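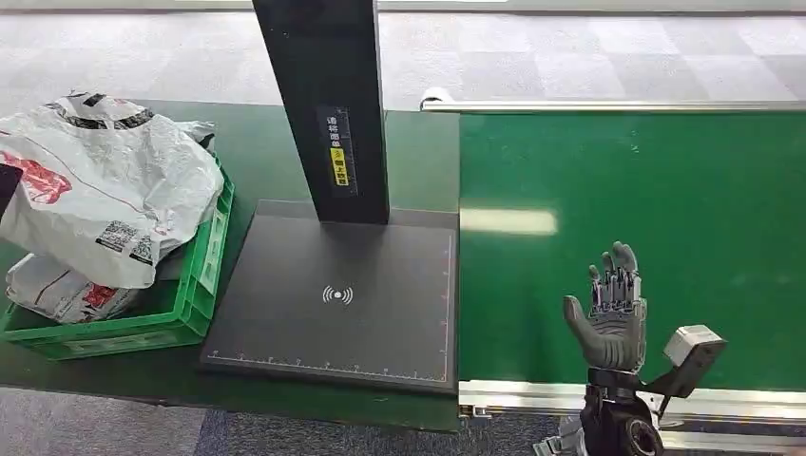 3.2 Die links in the Prorstead hoard

The Prorstead hoard contains 300 bronze coins of the late third century, most of them barbarous radiates. Doãn and Vasiliauskas sorted them by obverse die and found 11 dies that are shared with coins from Lunlow. Three of these dies show the same crack running from the rim to the back of the crown (Figure 3). On the Lunlow coins the crack is short. On the Prorstead coins it reaches the hair. The Lunlow pieces were therefore struck first, although the hoard itself may have been buried later.

Weights are less helpful. The flans were cut from rods of uneven thickness, and two coins from one pair of dies can differ by more than a gram. We give the weights in the appendix but do not use them to order the groups.
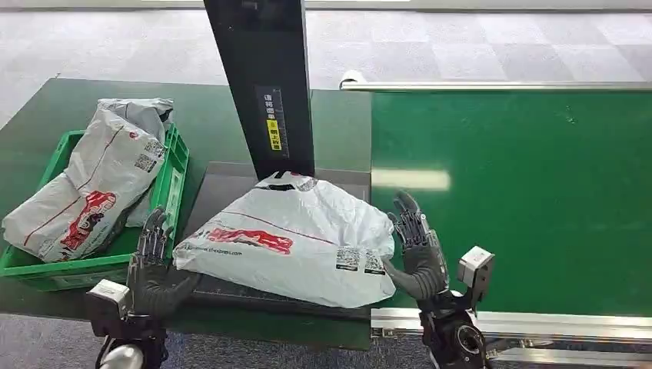
4 min read

Wong suggested that both groups came from a single workshop which moved between the two sites. We think this is possible but not proven. The reverse dies do not match at all, and the lettering on the Prorstead reverses is much poorer, with PAX often reduced to a few strokes. A traveling die cutter would be expected to carry both halves of his equipment. It is easier to suppose that worn obverse dies were passed on or sold.

Figure 3. Growth of the die crack on obverse die 3: early state (Lunlow), middle state (Lunlow), late state (Prorstead). Drawings by Huệ Tiêu, enlarged.

One further coin, from the Drandar collection, was struck from the same die after the crack had reached the eye. It has no recorded find spot and is left out of the counts given in this section.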